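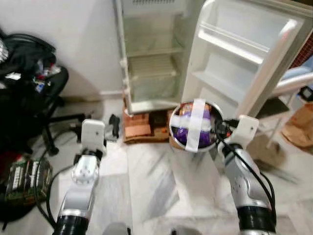 Small white fridge, door open, shelves empty.

The Testa Institute has withdrawn its invitation to Raffaele Greco, and everybody I know has already picked a side. I've spent most of a week reading the statements, and I trust them less the more of them I read.

For anyone who missed it, Testa announced its August list of public fellows, nine people in all. Greco was the seventh name down. He used to run the press office at the Irnik port authority and later testified against the people who hired him. A fellowship at Testa means you give two talks, eat several lunches with graduate students and get a line for your bio. There is a small stipend. There is no office, no vote and no class to teach. Five days after the list went up, his name was gone from it, and a day later there was a statement.

The statement says the invitation was "extended before a full review was complete." I'd like to know what that review was made of. Greco's testimony is public. His firing is public. The settlement is public, apart from the dollar figure. A tenth grader with a library card could have put together the file in one afternoon, and Testa has a whole staff for this kind of thing. Either they didn't look, in which case the selection process they brag about in every fundraising letter is a guy with a list, or they looked and were fine with it until the phone rang.

I think the phone rang. I can't prove that. What I can say is that two board members at Testa also sit on the board of Halus, and Halus has held the dredging contract at Irnik the entire time Greco was there. Neither one has said a word in public. The student paper asked both for comment and got a reply from the same lawyer.

So you'd expect me to be on Greco's side. Well, partly.

I've read the letter his supporters put out, which had 85 signatures on it last I checked, and it bothers me almost as much as the statement does. It says his "freedom of speech has been extinguished." He has been on the radio twice since then. He wrote a long column. More people have heard of Raffaele Greco this week than in all the years he was issuing press releases about container fees. A school taking back a fellowship is rude and probably cowardly, and I'd like to see somebody embarrassed over it. Calling it censorship uses up a word we may need later.

The letter also skips over the part of his record that makes me uneasy. Before he was a whistleblower he was a spokesman, and a good one. He was the voice telling the families on the east channel that the water was safe. By his own testimony he had doubts for 26 months before he said anything to anyone. Maybe he was scared. I would have been. He had kids and a mortgage and a boss who yelled. But when I see him called "a lifelong champion of transparency" I have to go get a glass of water.

You can think a man did a brave thing late and still want to ask him about the early part. I would have gone to the talk to ask him exactly that. It seems to me a room full of students asking that question for an hour would have been worth more than most of what Testa puts on. Last spring I sat through an evening there on "leadership in turbulent times" given by a former deputy something, and the only turbulence was a man behind me unwrapping a cough drop.

Which gets me to the other eight names. Nobody resigned over any of them. Nobody wrote a letter. One is a retired official who, as far as I can tell, spent a decade approving the kind of contracts Greco testified about. One runs a lobbying shop called Skedeck, and I had to go through four pages of their website before I found out who their clients are (mostly shipping, some cement). These are apparently people whose full review was complete. I'm not saying kick them out. I'm saying that if the standard is that a fellow shouldn't bring controversy to the school, what the school really means is that the controversy shouldn't get in the paper.

My neighbor, who taught in public schools for years and has less patience than I do, says none of it matters and that a fellowship is a free lunch with a name tag. I argued with her for a while. I said these lists tell students who counts as a serious person. She said students don't read the list. She may be right about that. I never read one before this.

A few things I would like answered, and don't expect to be:

Who asked for the second review, and when?

Did anyone speak to Greco before his name came off the page? He says he heard it from a reporter. Testa says it "reached out." Both could be true depending on what time the email went out.

Is he being paid the stipend? The statement says Testa "will honor its commitments," and I've learned to read that kind of sentence slowly.

And did either of the Halus people step out of the room? Testa's own bylaws say a member with a conflict has to leave during the discussion. They're posted online, section 5. There should be minutes. I sent a polite email asking for them and got back an automatic reply thanking me for my interest in Testa's summer programs.

Greco's supporters are holding their own event at the union hall the same evening he was supposed to speak. I'll probably go. The flyer says "a conversation," but there's no moderator listed and no mention of questions from the floor, so I'm not getting my hopes up. If they do open it up I'll ask about the 26 months and write down what he says.

Comments are open. Please don't send me the column again, I've read it.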